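May 27, 2019

Started on the back room. Swept first, then mopped from the window side toward the door with the Elleck cleaner, 10 ml per liter as it says on the bottle. The label allows up to double that but last time it left a film and we had to go over everything again with plain water. Changed the bucket twice.

Tape marks from October came up with the plastic scraper. The glue under them did not. Tried warm water, then alcohol on a rag – alcohol works, slowly. Gave each patch 5 minutes under the wet rag before scraping.

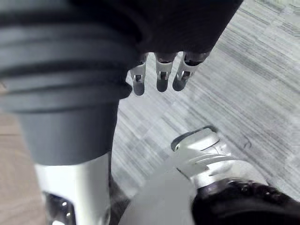
Back room, with a bit of floor at upper right.

Kourosh Yazdani wants the long table moved 90 cm out from the wall so people can get behind it. Fine by me, but the extension cord then has to cross the walkway. Either we buy a flat cover (Hashemi has them in the catalog, gray or black) or we turn the table instead. I'd turn it. Left it where it was for now.

Felt pads: the old ones are worn through on both stools. New ones are in the Sasano box, second shelf, under the rags. Put them on after the floor has had a night to dry.

Still to do:
glue patches by the door
wipe down the shelf fronts
600 grit paper for the rough table edge – ask Kourosh if there is any left
take the rags home to wash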